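Jornada de puertas abiertas de Bernus: ¿alguien más fue?
Foro Automatización y cacharreo > Visitas y ferias

tornillo_flojo
16/05/2021
Me acerqué ayer a la nave de Bernus a ver el brazo del que tanto hablan. 11 minutos de charla con diapositivas y luego la demo: recoger una mesa de cocina. Ni una sola pregunta sobre precios tuvo respuesta. Salí igual que entré, con un bolígrafo de más.

rrobles
Yo estuve en el turno anterior y me pareció bastante digno. Coge cuencos de plástico sin aplastarlos, que ya es más de lo que hacía el de Coseck en abril.
Rocío Robles

tornillo_flojo
Digno, vale. Pero la mesa la colocan ellos, con la luz que quieren ellos. Pregunté si podía mover yo una cosa y me dijeron que mejor al final. Al final había café.

kilovatio76
A mí sí me dejaron mover un cuenco, sería el turno. Falló 2 veces y a la siguiente lo agarró. No lo veo mal para una pinza de dos dedos.

P_Duggan
Depende de lo que pongas. Los cuencos tienen borde, son fáciles. Lo transparente es otra historia, y con un cubierto metálico debajo, peor. Me habría quedado a ver eso.

rrobles
Pues había. Subo la vista desde la muñeca: el cuenco rosa tiene dentro una cuchara o cazo de acero y encima un montón de piezas transparentes, como cubitos de plástico. El azul está vacío. 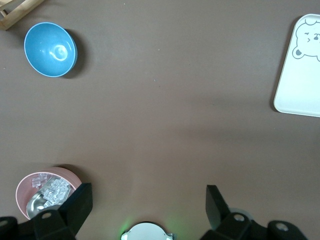 Respuestas posteriores

P_Duggan
Gracias. Con la pinza abierta y el centro de la mesa despejado no me demuestra nada, Rocío. ¿Sacó las piezas una a una o volcó el cuenco?

rrobles
En mi turno no llegó a eso, se acabó el tiempo.

tornillo_flojo
Qué casualidad.

kilovatio76
Tampoco hay que ver una conspiración. Eran 4 turnos seguidos y el técnico iba con la lengua fuera. La bandeja blanca del osito, eso sí, yo quería ver cómo la levantaba con ese borde tan bajo.

tornillo_flojo
Si alguien va a la de Skonus, que lleve su propia vajilla y que cuente si le dejan ponerla.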